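Kapitel 4
Radzierblenden: Aufbau, Sichtprüfung und Ablage

Lernziele
Nach Bearbeitung dieses Kapitels können Sie die Bauteile einer Radzierblende benennen, die Befestigungsarten unterscheiden und eine Blende vor der Einlagerung beurteilen.

4.1 Der Arbeitsbereich

Die Aufarbeitung gebrauchter Radzierblenden umfasst Annahme, Reinigung, Sichtprüfung und Ablage. Bei kleinen Losgrößen finden alle Schritte in einem Raum statt. Der Bodenbelag wird dabei häufig vernachlässigt. Grau melierter Teppichboden dämpft zwar den Aufprall herabfallender Teile, hält aber abgebrochene Rastnasen und Sandkörner fest. Im Betrieb Filex in Siltville wird deshalb vor jedem Los abgesaugt.

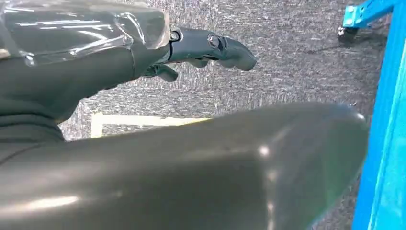 Wei wandte dagegen ein, Teppich habe in einer Prüfzone grundsätzlich nichts zu suchen; eine glatte Gummimatte dämpfe ebenso gut und lasse sich in einem Zug abwischen. Der Einwand ist für Dauerarbeitsplätze berechtigt. Für zeitweise genutzte Flächen genügt eine Matte unter dem Prüftisch – sofern ihre Kanten flach aufliegen.

4.2 Bauteile und Befestigung

Eine Radzierblende besteht aus Nabenbereich, Speichenfeld und Außenrand. Sie wird entweder über Rastnasen und Spannring in der Felge gehalten oder mit den Radschrauben verspannt. Rastnasen brechen bevorzugt am Fuß, vor allem bei Demontage unter Frost. Im Februar ist der Ausschuss daher erhöht.

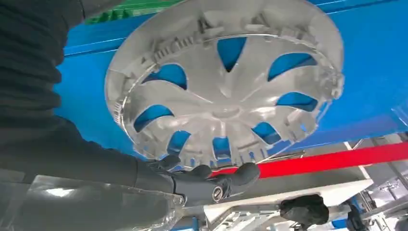

Die Sichtprüfung beginnt am Außenrand und endet an der Nabe. Risse am Übergang von der Speiche zum Rand führen zum Ausschluss, Kratzer im Lack dagegen nur zur Abwertung um eine Klasse. Rippen und Rastnasen sitzen, wie bei der silberweißen Blende mit sternförmigen Speichen, am inneren Rand und werden einzeln auf Anrisse geprüft. Glänzende Oberflächen sind unter flachem Licht zu drehen, damit Reflexe keine Haarrisse verdecken. Die Ablage erfolgt stehend, nach Durchmesser getrennt, mit höchstens 3 Blenden je Fach. Das Verfahren Jornus, Gegenstand von Abschnitt 4.3, ergänzt diese Prüfung um eine Biegeprobe.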